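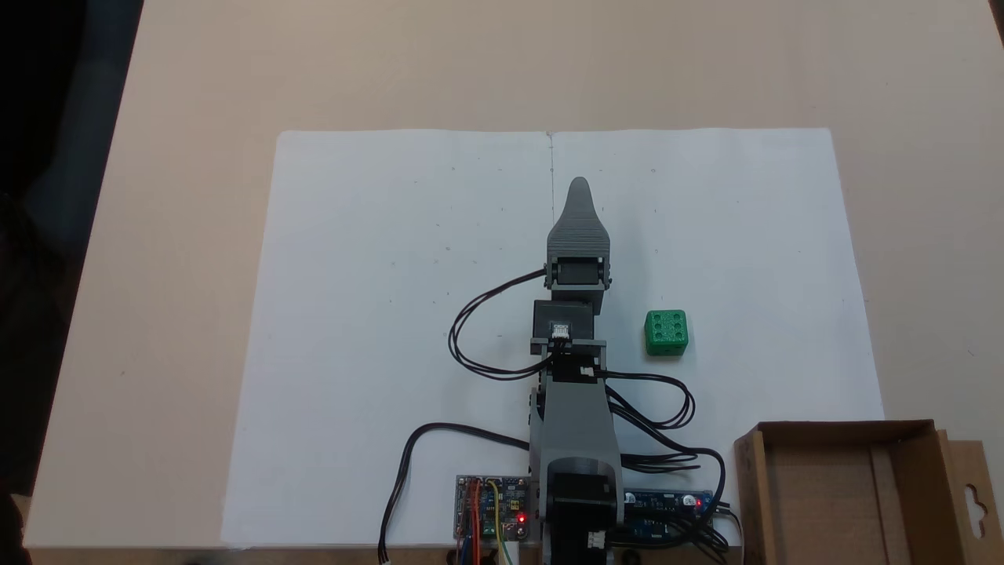

Large white sheet laid flat on a tabletop

Community Help > Local Records and Collections > Paper and Plans

Flattening and storing rolled plans in a small collection

Rirneck Historical Society
Posted October 26, 2019

Our society has accepted a transfer of around 100 rolled plans from the former municipal works office. They consist of street layouts, drainage drawings and a smaller group of elevations for the old grain exchange. The majority are on heavy white or cream paper, with some on tracing paper and at least a few that we believe to be blueprints. All were kept in cardboard tubes, several to a tube, and they spring back as soon as they are released.

We wish to make the plans available to readers by appointment. At present a reader must hold down two corners while a second person holds the others, and small tears have begun to appear along the edges. We would be grateful for advice on the following matters.

May the plans be flattened safely without specialist equipment? Should they be stored flat once this has been done, or returned to tubes? We have one plan cabinet, bought second-hand, whose drawers are shorter than the longest sheets. Is it acceptable to fold those sheets once?

Our budget for the whole exercise is $3000, including any folders and boxes. The reading room is heated in winter and tends to be very dry from December onward.

Ernlow District Archives

The society's questions are ones we receive regularly from smaller repositories. The comments below reflect our own practice and should be read as general guidance.

Before any flattening is attempted, the collection should be sorted by type. Ordinary drawing paper in sound condition may be treated in house. Blueprints, tracing paper and anything bearing watercolour, coloured inks or adhesive tape should be set aside. Tracing paper in particular responds unpredictably to moisture and may cockle permanently. Blueprints are sensitive to light and to alkaline materials, and should be kept in unbuffered folders, apart from the remainder of the collection.

For the sound drawing paper, the gentlest method is simply time and weight. Unroll the sheet on a clean, smooth table that is larger than the sheet itself. Place clean blotting paper over it and apply light, even weight, beginning at one end and working toward the other. Small cloth bags filled with glass beads are suitable. Books are less so, as their corners leave impressions. Many sheets will relax within several days. If a sheet resists, stop, and do not roll it in the opposite direction. Reverse rolling is a common cause of cracking across the full width of a plan.

Where weight alone is insufficient, gentle humidification may be considered, but we do not recommend that it be attempted for the first time on original material. Practise on discarded paper of similar weight. Your dry winter air will make the paper less flexible, and we would suggest leaving the work until spring.

With regard to storage, flat is preferable wherever the sheet fits the drawer. Each folder should hold only a few sheets and should fill the drawer closely enough that it does not slide when the drawer is opened. Please do not fold the longer plans. A fold becomes a tear in due course, and it will generally run through the part of the drawing that readers wish to consult. Oversize sheets should be rolled around the outside of a wide acid-free tube, wrapped in clean paper, and tied loosely with flat cotton tape. The label should be attached to the wrapper and should face outward on the shelf.

A written list should be made as the tubes are emptied, recording which plans were found together. The original grouping is frequently the only evidence of what a drawing was for.

Corneck Public Library

Agree with the above. We did ours with bags of dried beans and would not repeat it, owing to mice.

Beneš Paper and Board

A supplementary note on materials. Members should ask a supplier to state in writing whether a folder is buffered or unbuffered, as the two are identical to the eye. Rolling tubes should be no less than 8 centimetres in diameter, and wider if the shelf permits. A society of this size would be well advised to measure every drawer internally before ordering, as second-hand cabinets are seldom standard and cut-to-size folders cannot be returned. In the interest of transparency, we sell these products.

Contact the moderators | © Community Help, Local Records and Collections | Back to top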